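Prellness Community Help
Everyday life > Letting go and moving on

Should I keep my old diaries or let them go?

Posted by paperboat_mellis, 14th September

Hello everybody. I hope I put my topic in the right section. I looked first under "Home and clutter" but it did not seem to me a matter of clutter, even if it takes a lot of space.

I have written a diary from the time I was at school. In the beginning it was every evening, later it was when I was sad, and in the last years only on trips and on my birthday. Altogether it is more than 1000 pages, most of it in Skotard notebooks, the ones with the gray cover that you could buy everywhere when I was young. They are in two boxes. When I moved to Mellis in March I paid to keep the boxes at Tiongson storage, and I told myself that I would decide before summer. Summer is over and I have decided nothing, and I continue to pay.

Last weekend I finally took home one of the boxes and began to read. I expected to feel warm. Instead I felt ashamed for most of it. The girl in these pages is unkind to her sister. She is in love with a person who does not notice her, and she writes the same sentence about him for a whole winter. She promises to change her life on every New Year, and the promises are the same promises that I make today. I closed the notebook and I could not sleep well.

My husband says to throw everything away. He has never kept a diary and for him it is old paper. My sister says I must keep all of it for my daughter. But when I think that my daughter will read what I wrote about my own mother when I was angry, I feel ill. My mother is not living anymore and she cannot defend herself against these pages.

On the other side, there are small things in them which I had forgotten completely. What we ate on the balcony. The name of the dog next door. My father singing in the car with the wrong words. If I throw out the notebooks, I believe these things will also go away from me, and I have no other place where they are written.

So my question is for people who had to make such a choice. Did you keep your diaries, or destroy them, or something in the middle? And did you regret it afterward? I am more afraid of the regret than of the boxes. Please excuse my long text.

oldharbor_tom

I threw mine away and I have no regret. It was a long time ago. I put them in the recycling in the morning before work so that I could not go back and get them in the evening. For one week I thought of it often and then it became normal.

You say you could not sleep after reading. To me that is an answer already. Why would you pay money each month to keep a thing that takes your sleep?

Your sister can have the boxes if she wants them so much, but maybe she should first read the part where you are unkind to her.

windowsill_reader

I don't agree fully with the answer before mine, although I understand that for some persons it is the best way. I am the kind of person who regrets things, and it sounds to me like you are the same kind, so I will tell you how I did it. It took me a long time. I hope you can use a part of it.

First, please do not decide anything in the same week that you have read them. I made this mistake with my letters. I read them in one night, I was upset, and I tore up a whole bundle. In that bundle were also two letters from my grandmother which had nothing to do with my bad mood. I remember them only a little now. With the diaries I was more careful. I put them in a closet for 90 days and wrote the end date on a piece of tape. During that time I was not allowed to open them and I was also not allowed to throw them out. When the date came I was much calmer and I could read like it was a book by somebody else.

About the shame I would like to say something, and I hope it does not sound like a lesson. A diary is mostly written on bad days. When I was happy I went outside and did not write. So if you read the notebooks one after the other, you meet a person who is unhappy and complains all the time, and you think: I was like this. But you were like this on the evenings when you wrote. There were many other evenings. In my notebooks there is almost nothing about the year when my brother and I shared an apartment, and it was the best year I had in that city. I found only a shopping list and a remark that the heating was broken.

The same goes for your mother. You wrote when you were angry with her. You probably did not write on the day when she brought you soup. If you are worried that the pages are unfair to her, you could write one new page about her, from today, and put it in front. I did it for my father. It is one sheet and it took me a whole Sunday afternoon, with a lot of crossing out. It says what I think of him now. Whoever opens the folder will read that sheet first.

Then the practical side. I sorted into three piles when I read, but slowly, one notebook in one evening and not more, and never after dinner with wine.

One pile was for pages I wanted to keep as they are. I cut them out with a knife and a ruler. It hurt a little to cut the first notebook and after that it did not hurt. You mention the dog and the balcony and your father singing, and for me those would go directly on this pile.

One pile was for pages that only belong to me. I mean the ones about love, about being jealous, about other people's secrets which they told me and which I should maybe not have written down at all. I kept them a bit longer and then I shredded them. Before I shredded I read them one last time, and for some of them I wrote down one sentence of what I had understood. Most did not need any sentence.

The last pile was the rest. Weather, complaints about the office, lists, the same New Year promises that you also describe (I laughed when I read this in your post, mine were also the same every time, and one of them was to write less in my diary). This pile was by far the biggest. It went in the paper bin and I did not miss it.

In the end I had 580 pages less and one folder which fits on a normal shelf between the cookbooks. I don't open it often. I like to know that it stands there.

Was there regret? Yes, a little, and I want to be truthful with you. There was one trip to the lake that I am certain I described, and the description is not in the folder, so it must have gone with the rest. I was sad for some days when I noticed. Then I sat down and wrote what I still remembered of that trip, and it was more than I expected, though I mixed up who was driving.

Regarding your daughter: how old is she? If she is grown up, you can simply ask her. I have the impression that we often decide for our children what they would like to inherit, and they have a completely different opinion. My niece wanted nothing of my writing. She wanted the recipe for the plum cake and the button jar. And if your daughter is still small, you don't need to answer this question now. You can write on the folder "please ask me before reading" and be at peace for some years.

And your husband and your sister both mean it well, I am sure, but neither of them wrote the notebooks. I would thank them and then not discuss it anymore until you are finished. When I told everyone at home what I was doing, I received advice at every meal.

One more thing about the storage. I would take home also the second box, even if you do not open it. As long as it is far away, it becomes bigger in your head. In my closet it was just a box and the cat slept on it.

paperboat_mellis

Thank you both very much. Tom, I must admit I laughed about my sister. She was unkind to me also, to be fair, but she did not write it down, so there is no proof.

windowsill_reader, I printed your answer. I am going to do the waiting time with the tape. My daughter is in her last year of school, and I think I will ask her when the exams are over. I already tried to write the page about my mother. I have now only the first paragraph, about how she ironed with the radio on, and I had to stop there for a while. But it was a good kind of stopping. The second box I will get at the end of the month, when the rent there must be paid again anyway.

I will come back and write how it went, if the topic is still open. 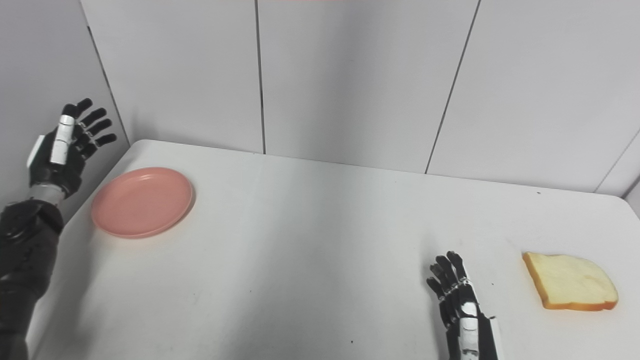

Seul-gi Song

I would add one small point to the three piles. Put the date on the loose pages before you cut them out! In my diaries I wrote the year only on the first page of each notebook, and now I have a beautiful page about snow and I do not know which winter it was. My mother says one year and my aunt says another, and they have been arguing over it on the phone all week. Also I kept the covers of the notebooks, only the covers. They are flat and take no space, and I remember quite a lot just from looking at the stains on them.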